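Animal Boarding Operations
Unit 2: Admission, Feeding and Bedding
Course handout, revised July 17, 2024
Prepared by Daithí Breathnach

This handout accompanies the second classroom session and should be read before the practical at the Ollia cattery. Students are expected to bring a copy with them.

2.1 Admission of the animal

Every cat is admitted at the reception desk and stays in its carrier until the paperwork is complete. The member of staff on duty checks the vaccination card against the booking, confirms the name and telephone number of the owner's veterinarian, and asks for a second contact who is able to make decisions if the owner cannot be reached. A card that has lapsed must be referred to the supervisor. Students do not have authority to accept an animal without a valid card.

The cat is weighed in the carrier. The empty carrier is weighed afterward and the difference is entered on the stay record. Cats staying longer than a week are weighed again at the midpoint of the stay and on the day of departure. Any loss of weight is reported on the day it is found.

Cats from the same household may share a unit if the owner has consented in writing. They are fed from separate bowls, and each has its own record.

2.2 Feeding

Owners are encouraged to supply the animal's usual food. A sudden change of diet is a common cause of digestive upset in boarded cats and makes it harder to judge whether a poor appetite is due to stress or illness. Food brought by the owner is labeled with the cat's name and unit number and kept on the shelf assigned to that unit.

Uneaten wet food is removed at the end of the feeding period. The amount left is recorded as all, most, half, little or none. The word "fine" is not an acceptable entry. A cat that has refused food for a full day is brought to the attention of the supervisor, who will contact the veterinarian.

2.3 Bedding and laundry

Each unit is supplied with a fleece base and one folded blanket. An item from home may be added at the owner's request and is listed on the admission form. Such items are washed only when soiled, as the familiar scent helps the animal to settle.

Soiled bedding is shaken out, bagged at the unit and carried directly to the laundry room. Bedding from the isolation units travels in a closed bag of a different color and is washed as a separate load. Fabric softener is not used. Clean items are checked for loose threads and holes before they are returned to the shelf.
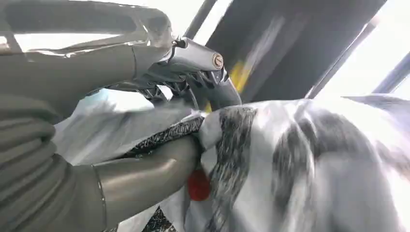 Figure 1. Gray arm and dark, ribbed gripper fingers above fabric.

2.4 Departure

The stay record is reviewed with the owner at collection. Personal items are returned against the admission form, and both parties sign. The unit is then emptied, cleaned and left open to dry before the next booking.

Preparation for the next session

Read the sample stay records for Jelach and Olivares, and note any entry that does not meet the standard in 2.2. Written answers are to be handed in at the start of the session. Students attending the Brurinberg practical should wear closed shoes and tie back long hair.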